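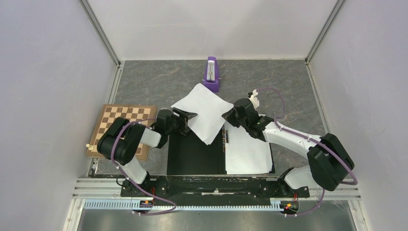 A purple metronome, with a chessboard for company.

Jul 12, 2019
By Nabila El Fassi
Last updated 9:42 PM

Week three of the Tininine method and I still can't play the left hand of the minuet at 70. I can play it at 60. I could also play it at 60 in February, before I had paid anyone anything.

The idea, as far as I can get it out of the booklet, is that you set the metronome slow, play a passage until it's clean, then go up 4 clicks, then back 2, then up 4 again. "The hands learn what the mind forgets." I underlined that and put a question mark next to it. What does the mind forget? Mine remembers very well that measure 11 has a stretch in it I don't like, and it starts remembering in measure 9.

The course cost 400 dollars. I keep writing that down in here as if the number will come out smaller. For that I get the booklet, a set of recordings, and a weekly email asking whether I have noticed a change in my relationship to time. I've noticed that dinner is later.

I did 42 minutes tonight, which is longer than usual, and I'd like to record how they went before I start remembering them kindly. The first ten were fine. Then I got bored and started speeding up, and blamed the tick. I stopped and checked it against my watch. The tick was right. Then a stretch where things did go well, and I thought, all right, maybe there's something in this. Then I played the same eight measures with the metronome off and they fell apart at the same two places as always.

So has it done anything? My guess is that sitting at a piano every night for three weeks would do most of what the booklet takes credit for. There's no way to find out, short of having a second me who practices the old sloppy way, and she'd want the piano too. 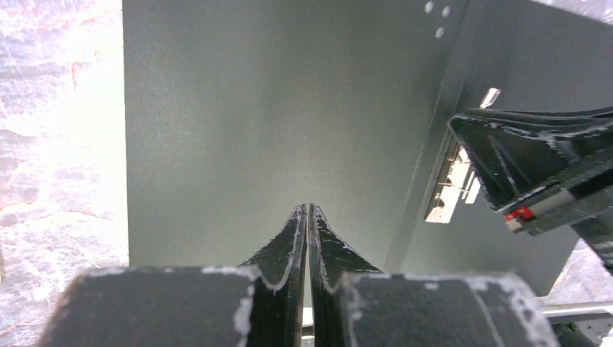

The piano question is still open. Sheehan's, over in Astcombe, has a secondhand Borndale upright they want me to come back and look at, and the man there told me twice that it had "hardly been played." I don't know how he'd know. The lid is black and has lost its finish all along the front edge, in ragged little chips with white coming through, a lot like those two black fingers with the pale showing down their edges. He called it cosmetic. It may be. But "hardly played" and an edge like that don't sit well together, unless the last owner just kept bumping it with a vacuum cleaner. I asked if the hammers had been replaced and he said he'd find out. That was before the holiday and I haven't heard.

My sister thinks I should buy it and stop investigating it. She also thinks the minuet sounds better than it did. She heard it over the phone, with her dishwasher running, so I'm not counting that.

What bothers me more is the recordings. On the third one the teacher plays a passage "at a beginner's pace" to show that slow playing can be musical, and I would bet money he sped up on the way to the cadence. I played it twice with my own metronome going. He drifts. Everybody drifts, I suppose, but he's the one selling the tick.

Tomorrow: measures 9 to 12, hands separate, start at 56. Skip the breathing page. Call Sheehan's about the hammers, and ask what year it is while I'm at it - he was vague on that too.

Get new entries by email. You can unsubscribe at any time.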